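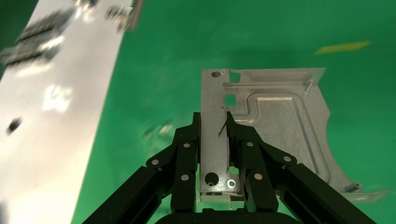
Notice 3634 – page 3

Préparation des pièces en tôle

Les opérations de cette section se font avant le montage de l'armoire murale Sperling. Elles concernent la platine en aluminium et les panneaux métalliques blancs de l'habillage. Les portes et la serrure sont traitées dans la section suivante et peuvent rester dans leur emballage.

Outillage nécessaire
Tournevis cruciforme
Lime douce ou papier abrasif fin
Équerre
Mètre ruban
Chiffon non pelucheux
Crayon gras
Gants de manutention

ATTENTION – Les bords des tôles découpées peuvent être coupants, même après ébavurage en usine. Porter des gants pendant toute la préparation. Tenir les enfants à l'écart du plan de travail.

Plan de travail

1. Dégager une surface plane, propre et stable. La recouvrir d'un tapis ou d'une couverture fine. Un revêtement de couleur unie et vive facilite le repérage des petits perçages et des copeaux.

2. Prévoir plus de 800 mm de profondeur devant soi. Les panneaux latéraux mesurent 1510 mm dans leur plus grande dimension et doivent pouvoir être retournés sans heurter un mur ni un luminaire.

3. Essuyer la surface avant d'y poser une pièce. Un copeau coincé sous une tôle laquée laisse une rayure qui ne se rattrape pas.

4. Déballer les panneaux blancs un par un. Couper le ruban adhésif aux extrémités du carton, jamais au milieu : la lame atteindrait la laque.

Remarque : le film de protection des panneaux reste en place jusqu'à la fin du montage. Le décoller seulement le long des bords à assembler, sur la largeur d'un doigt.

Repérage de la platine

La platine en aluminium se pose à plat. Son contour est irrégulier et il est facile de la présenter à l'envers. Pour l'orienter, chercher la bande longue et étroite et la placer verticalement, à gauche. Près du haut de cette bande se trouve un trou rond, avec un tout petit trou juste à sa droite.

Le trou rond reçoit la vis de fixation. Le petit trou sert au centrage et ne reçoit aucune vis. Si le petit trou se trouve à gauche du trou rond, la pièce est retournée.

5. Orienter la platine comme indiqué et tracer une croix au crayon gras sur la face visible, dans une zone qui sera cachée par l'habillage. Cette face est appelée face A dans la suite de la notice.

6. Passer le chiffon sur les deux faces. Ne pas utiliser de solvant, de paille de fer ni de produit à récurer.

Remarque : l'aluminium est livré brossé, sans vernis. De légères rayures de surface sont normales et n'affectent pas la tenue de la pièce. Elles ne sont pas couvertes par la garantie Rinon. Une pièce pliée ou fendue doit être remplacée.

Contrôle et ébavurage

7. Poser l'équerre le long de la bande étroite et vérifier qu'elle est droite. C'est la partie la plus souple de la platine, celle qui souffre en premier si le colis est tombé.

8. En cas de léger cintrage, poser la pièce sur le plan de travail, intercaler une cale en bois tendre et appuyer à la main. Ne pas frapper au marteau, même avec la cale.

9. Passer la lime douce sur les bords qui accrochent le chiffon. Travailler toujours dans le sens de la longueur. Deux ou trois passages légers suffisent en général.

10. Contrôler l'intérieur du trou rond. S'il reste une bavure, rouler un morceau de papier abrasif, l'introduire dans le trou et tourner sans forcer. Ne pas agrandir le trou : la tête de vis n'aurait plus assez d'appui.

11. Essuyer de nouveau la pièce et le plan de travail.

ATTENTION – Ne pas souffler sur les copeaux. Les ramasser avec un chiffon humide ou un aspirateur.

Manipulation

La platine se saisit par la bande étroite, vers le milieu ou un peu plus bas, en serrant les deux bords sans les pincer. La soulever bien à plat. Prise par une seule extrémité, elle fléchit sous son propre poids et peut marquer au niveau du perçage.

Les panneaux blancs se portent sur chant, une main dessous et l'autre en haut pour guider. Pour les plus grands, il est préférable d'être deux. Ne jamais faire glisser un panneau sur une pièce en aluminium posée sur le plan de travail – les deux seraient rayés.

Pose de la platine sur le panneau

12. Coucher le panneau arrière sur le plan de travail, face laquée vers le bas.

13. Présenter la platine, face A vers le haut. Faire coïncider le petit trou avec l'ergot du panneau. La platine doit descendre d'elle-même jusqu'au contact. Si elle reste en appui sur l'ergot, la soulever et recommencer.

14. Introduire la vis dans le trou rond et la visser à la main jusqu'à ce qu'elle touche, sans la bloquer.

15. Vérifier avec l'équerre que la bande étroite est parallèle au bord du panneau. Corriger si nécessaire, puis serrer au tournevis. Sur les versions livrées avec la visserie Andton, la rondelle se place sous la tête de vis, côté bombé vers le haut.

16. Tenter de faire pivoter la platine à la main. Elle ne doit présenter aucun jeu.

ATTENTION – Ne pas utiliser de visseuse à percussion. Un serrage excessif déforme l'aluminium autour du trou et oblige à remplacer la platine.

En cas de difficulté

Le petit trou ne tombe pas en face de l'ergot : la platine est retournée. Reprendre à l'étape 5.

La vis tourne sans serrer : le filetage du panneau est endommagé, ou la vis n'est pas celle du sachet de la platine. Comparer avec la liste de visserie en fin de notice avant de commander une pièce.

La platine bouge après serrage : démonter, contrôler l'absence de bavure ou de film de protection entre les deux tôles, remonter.

La laque est marquée : appliquer le stylo de retouche fourni dans le sachet d'accessoires, sur une surface propre et sèche, en une seule couche. Laisser sécher avant de poursuivre.

Pièces de rechange

La platine et les panneaux peuvent être commandés séparément auprès du dépôt Rinon de Skurnenside. Indiquer le numéro de la notice, 3634, et la dimension du panneau concerné. Les platines livrées en rechange sont emballées sans vis ; conserver celle d'origine.

Passer à la section « Montage des côtés et des portes ».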